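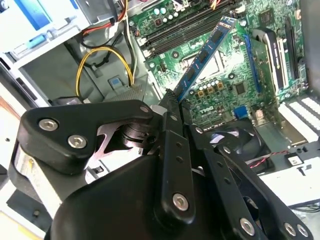 Recovering from a stalled memory insertion

Use this procedure when the Rewi cell stops with a force fault while fitting a memory module. On Thursday the fault came up 6 times on one program, and forcing a restart bent a latch.

1. Press hold. Do not press resume – the controller keeps the last force target and will push again.

2. Cut drive power at the cell door and hang your tag on the switch. Support the wrist by hand before releasing the brake.

3. Check the angle of the module against the slots. If it leans, the grip has slipped and the taught pose is no longer valid.
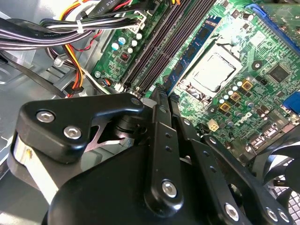 Fingertips at the lower end of the module. Keep hands clear until drive power is off.

4. Open the fingers with the manual release, lift the module out by its edges and inspect the contacts. Scrap it if any are scored.

5. In Jusotari, clear the fault, set the insertion limit to 18 N and re-teach the approach from about 1000 counts above the slot.

6. Run one dry cycle at low speed with the gripper empty. If the fault returns, lock the cell out and call Aslak Rustad.

Fingertip pads are due for changing every 4000 cycles. Worn pads were fitted on Thursday.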